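Let the farm game be slow again

I play Grustex since April, always on the same server, Bistlow. We are a small group there and most of us are farmers in the game. I want to write about the new harvest rule, which many players like and I do not.

Before the update, a field needed roughly 90 minutes to grow if it had water and light. You planted, you went to do something else, and you came back. Now any player can buy a growth stone in the market of Cuturton for 10 coins and the whole field is ready at once. The price is so low that even a beginner can pay it on the first evening.

I understand the reason given in the patch notes. People have jobs and children, and they do not want to wait for digital wheat. I also have a job. But the waiting was the time in which we built things. The long bridge at Bouzid was made by players who had planted their carrots and had nothing else to do.
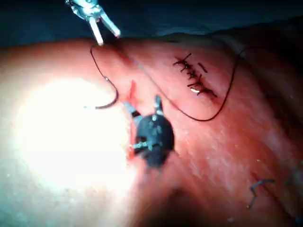
The second problem is the price of food. A stack of bread was sold for 100 coins before, and this was a fair income for a new player. Last week I could not sell one for any price, as every chest in the market is full. The players who became rich from the old prices keep their money, and the new ones have only stones and bread.

Some friends tell me that I can simply not use the stones. This is true for my own field, but I cannot plant in a different market than my neighbors. When they harvest in one second, my slow wheat has no value too.

My proposal is modest. Keep the stone, but let it work on one plant only, or raise the price to 500 coins. Then a person in a hurry can still use it for a rare flower or a last pumpkin, and the normal fields would go back to the normal speed. The server owners could try this on Bistlow first, where we are few and we complain politely.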